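4. Setting up the counter (your dish rack, mug tree and everything else)

OK, the rack is together and the wobble is gone, so now comes my favorite part! I've done this in my own tiny kitchen more times than I'd like to admit, and this is the order I keep coming back to.

4.1 Clear the counter and wipe it down. I mean all of it, even the corner where the mail lives.

4.2 Put down a layer of brown paper and smooth it flat. I buy mine on a long roll and change it when it looks sad. (Cường Phan, who helped me test these steps, uses an old towel, and that works too.)

4.3 Set the Nandon dish rack near the front, where you can reach it from the sink with drippy hands. Plates go in on edge, one to a slot.

Note: The Nandon is happiest with plates up to 7 mm thick at the rim. Thicker stoneware will go in, but it leans, and I don't love the lean.

4.4 Stand the Trudach mug tree farther back, with its square base flat on the counter. Hang the first two mugs on opposite sides if you can — a lopsided load is what tips it.

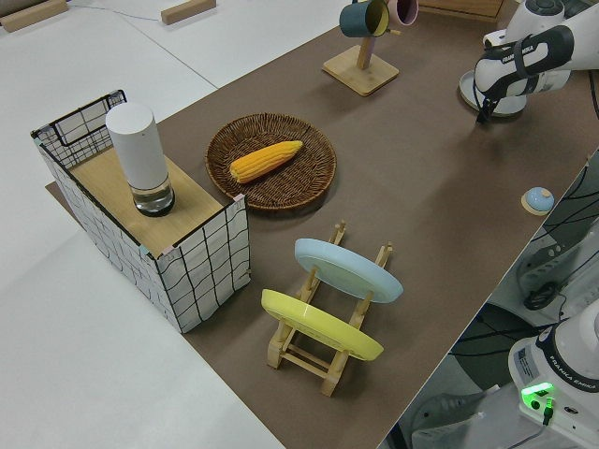

4.5 Give your produce a spot of its own. I like a shallow woven tray for corn, lemons, whatever came home from the market, and I keep it far enough from the rack that nothing gets splashed. In July mine is pretty much all corn.

4.6 A small cabinet is great for the one thing you grab every day, so leave the top mostly free. Mine has little corner caps on it, and I press those down again whenever I move things around.

CAUTION: Don't lift the rack with plates in it! Take them out first, then move it. Pieter Engelbrecht lost two good dinner plates skipping this step and he still brings it up.

4.7 Live with the layout for a few days before you oil the wood. If you end up swapping the rack and the mug tree, go right ahead (I'm left-handed, so mine may feel backward to you).

Missing a crossbar? Ask for part 407 and go back to section 3 once it arrives.

Contact us | © Nurnuden Kitchen Goods | Back to top

We use cookies to remember your preferences. Accept | Manage settings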